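Notes for the Fedura talk, kit review slot. Keep it to 20 minutes, questions at the end. Start with the price slide up, not the title.

## Opening

- We were asked to look at the Fedura hand-held gripper kit as something a small team could buy and put to work without hiring anyone.
- I am going to cover what comes in the case, how it handles, what the service plan gets you, and where I would spend the money instead.
- Say early that we paid for our own kit. Vandness sold it to us at the list price.

## What you get

The kit is the gripper, a charger, spare finger pads and a year of Kekano, the service that takes your recordings and sends back cleaned-up files. Setup took us one morning. The printed guide is short and mostly correct, but the pairing step on page four is out of date. Use the one on the website.

We recorded 311 takes over the review period. Kekano accepted nearly 200 of them on the first pass. Most of the rejects were our own fault: we moved too fast in the first week and the tracking dropped out. (Pause here, people usually write this down.)

## Handling small parts

This is the section people came for, so slow down.

Small, smooth, hard pieces are the best test of a gripper at this price. Mahjong tiles are good for it. They are all the same size, they pile up, and they give the fingers flat faces to close on. You learn quickly whether your wrist angle is right.
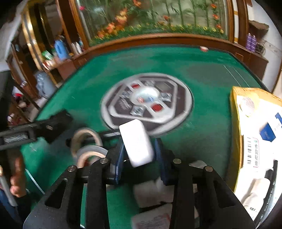
What does the service plan cost after the first year? It is 118 dollars a month per gripper, billed monthly, and you can stop at any time and keep the files you already have.

Back to handling. The grip is comfortable for short sessions. After half an hour my thumb was sore - the trigger spring is stiff, and there is no way to adjust it. Aydoğan sells a softer spring that fits. We put one in and left it in.

Finger pads wear at the tips first. The maker says to change them every 2,000 closes. We changed ours a bit sooner and picking got noticeably better, so I would order a second set with the kit.

## Support

- Email only. Replies came the next working day.
- One reply was a link to the page we had already read. The second one fixed the problem.
- Replacement parts shipped from Vandness in four days.

## Who should buy it

If you record a few hours a week, yes, with the softer spring. If you record all day, try it first and have more than one person test the trigger. If you already have your own software for cleaning up recordings, ask for the kit without Kekano - they do sell it that way, but it is not on the order form.

Leave the parts list on screen during questions. Spare spring is in my jacket pocket, pass it around.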